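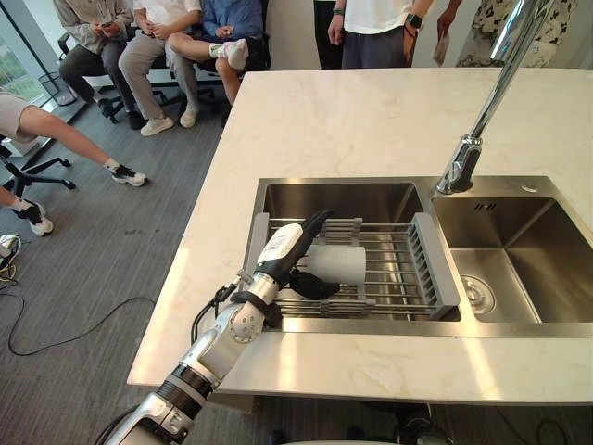
Figure 6.1 A cup held over a drying rack that spans the left basin.

Chapter 6
Task Planning and Contact

6.1 Introduction

Chapter 5 treated the motion of a single arm toward a single goal. The paths computed there were judged by length, by smoothness, and by distance from obstacles. Household work adds a difficulty that those measures do not capture: the goal of most motions is to touch something. A planner that treats every surface as an obstacle will never put down a cup.

This chapter develops the software needed to plan a sequence of motions in which contact is allowed at some moments and forbidden at others. The running case is the transfer of dishes between a sink rack and a dishwasher. It was chosen for its modest number of objects and its large number of constraints. Polished metal, thin rods, and light-colored tableware are also hard on depth sensing, and the perception module must report how far each estimate can be trusted. 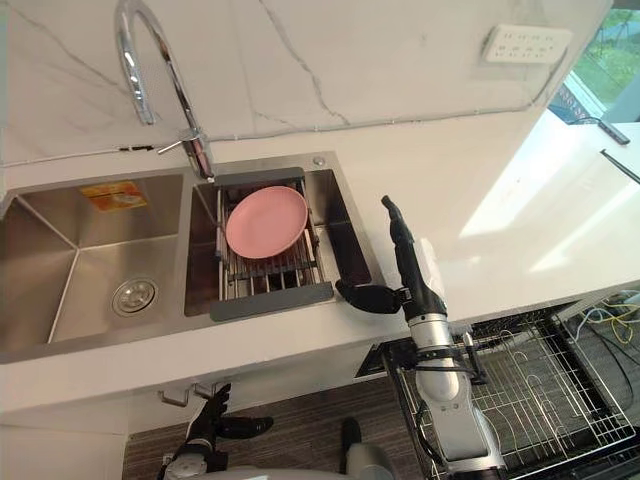

Figure 6.2 A plate on the rack over the right basin, with both arms below the counter edge or near it.

The planner used throughout is Handov, introduced in Section 2.4. It divides a task into steps, and each step carries three items: the contacts that must hold at its start, the contacts permitted while it runs, and a test for its completion. The plate in Figure 6.2 is described to the planner by a pose, a rim radius, and a list of grasps along the rim. Grasps that would drive a finger into the rack are removed before any arm motion is computed. In the task file supplied with this chapter, 376 candidate grasps are reduced to 21 by this check alone — a saving that makes the later search practical. 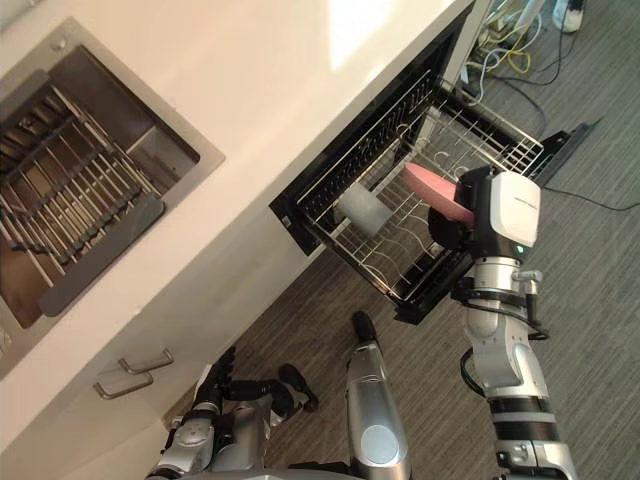
Hamdia Mekonnen and Soledad Bermúdez

6.2 Placement as a Constrained Motion

Lowering a plate into a wire rack is a placement with a narrow set of acceptable final poses. The plate must enter edge-first, its plane must agree with the direction of the tines, and the arm must keep clear of the open door and of items already loaded, such as the upright cup in the rack. We write these conditions as constraints on the plate and let the solver recover the joint angles.

Readers should review the notation for relative poses in Section 3.2 before continuing. Exercises 6.1 through 6.5 use the Vamov simulator.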